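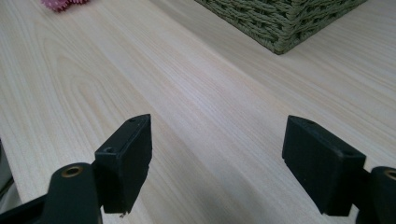

Woven cord basket on a pale wood table

Keeping a Light Wood Table Clean

Light wood shows everything: coffee rings, ink, the gray film that builds up where people rest their arms. Most of it comes off with very little.

Wipe with the grain, using a soft cloth wrung out until it no longer drips. A drop of dish soap in warm water is enough for a weekly clean. Dry the table right away with a second cloth.

Baskets and trays should be lifted, never dragged. Grit gets caught in the weave and scratches a matte finish. Shake cord baskets outdoors every couple of weeks and go over the bottom with the brush end of the vacuum. If yours stays on the table all year, move it to a new spot now and then — wood changes color in daylight, and a covered patch will stay a different shade.

Dyed cord can bleed when damp. Let a washed basket dry fully, overnight at least, before it goes back.

For a water ring, try a dry cloth and a hair dryer on low for 3 minutes. Old rings may need sanding and a fresh coat of finish. Test any cleaner under the table first.

Tips sent in by Naomi Massawe and Dennis Tanui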